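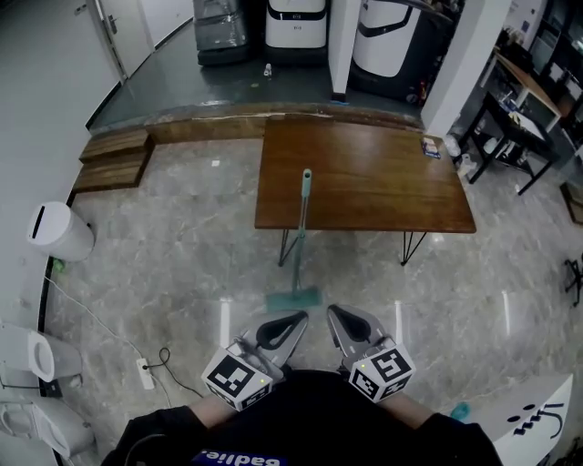

Visit Report: Grullside Book Plant, Open Day

The Grullside plant prints and binds paperback fiction for small presses and for authors who publish their own work. It opens to visitors twice a year, in July and October. I attended the July 2025 session, mainly to see how a short-run novel is finished.

The tour starts in file preparation. Interior files are accepted as PDF only, with fonts embedded. Staff check the gutter margin first, as it is the most common fault in files from first-time authors. The sample title on screen was Satti, a thriller of 242 pages set in a narrow serif.

Printing is digital below the offset threshold. Sheets go from the press to the folder and then to the binding line, where the spine is milled and glued. Two adhesives are in use. The standard one suits most novels; the other, sold as Triteck, stays flexible and is offered for thicker books. Bound copies rest before trimming. The guide gave the rest period as up to 10 hours, depending on paper weight.

Cover stock is coated on one side. Matte lamination costs more than gloss here — the reverse of what I was quoted in Florkthorpe — and it shows scuffs sooner on dark covers.

Proof copies are charged at the unit rate plus shipping. Visitors may take home a trimmed but uncovered book block. Parking is behind the paper store, and the entrance is signposted from the Florkthorpe road.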